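Bin Picking Cells: Good Practice for Source Bins
Course handout, unit 7
By Gertraud Fankhauser
October

This unit covers the acceptance of source bins and the check made before a picking run starts. Guarding and speed limits were treated in unit 5 and are not repeated.

A source bin is part of the cell. It is specified, numbered and inspected like any other fixture. The Srisuk cell sheet lists one bin type per station, and a substitute of the same outer size is not accepted until the floor height has been measured. The bin is seated against both stops before the empty reference is recorded.

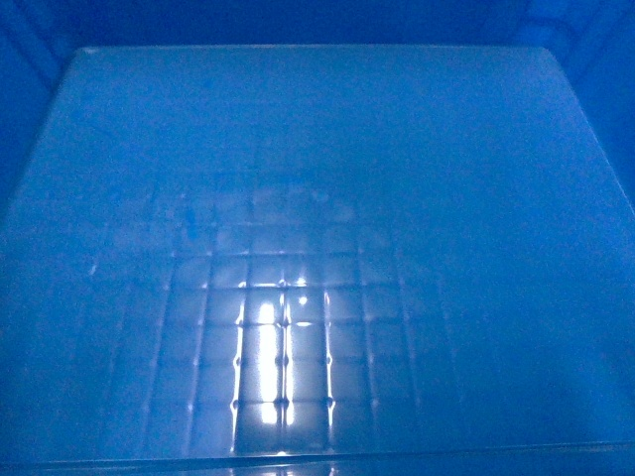
The empty reference is recorded with the cell lighting in its production state. Blinds, doors and task lamps are set as they will be during the run. The reference is then reviewed for three items: residue, ribs and glare. Marks are logged, including faint ones such as the small darker smudge left of center toward the far end of the blue bin. Raised ribs are entered in the floor model, so that a rib edge is not reported as a thin part. Near-white reflection, which in this bin lies along two adjacent columns of the rib grid, is treated as missing depth until measured otherwise. Do not fill such areas by interpolation.

Rules for the run:

1. A bin is declared empty after 5 consecutive captures without a pick candidate.
2. Wall clearance is taken from the sloped inner face, at the lowest point the tool will reach.
3. A changed lamp or bin voids the reference.
4. The operator signs for the reference. The integrator signs for the floor model.

Exercise: using the Janatside log, find the captures in which a rib was classed as a part. State which rule was missed.

Shares: 5
Comments (3)

Urs Stöckli: Does rule 3 apply if the same bin is taken out for washing and put back?

Gertraud Fankhauser: Yes. Reseat it and record again.

Thiện Đồng: The Janatside log opens fine now, thanks.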